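The Vustance Hotel gave my husband and me room 718, then gave it to somebody else as well. We learned this at 2 in the morning, when a man in a raincoat opened our door, said "Oh," and sat down on the luggage rack to think.

He had a reservation. So did we. His came from Dukmont Travel, which had promised him a view of the lake.

"There's no lake," I said.

"There's a fountain at the bank," said my husband, who likes to be fair.
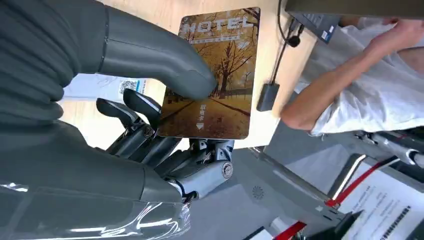 The night clerk was very sorry. He offered us each a voucher worth up to 21 dollars at the Karakaya Grill, which had closed in January, and a room at the sister hotel in Pludness, three hours north.

The man in the raincoat asked whether Pludness had a lake. The clerk said it had once had a very good one.
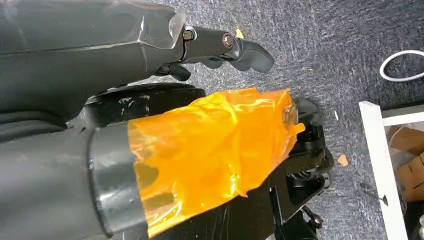
In the end we took the bed and he took the tub, with the spare blanket and both of the decorative pillows. He snored – not loudly, but with a kind of echo. At breakfast he told the waitress we were old friends, and let my husband pay for the waffles.

We still get a card from him every winter. There is always a lake on it.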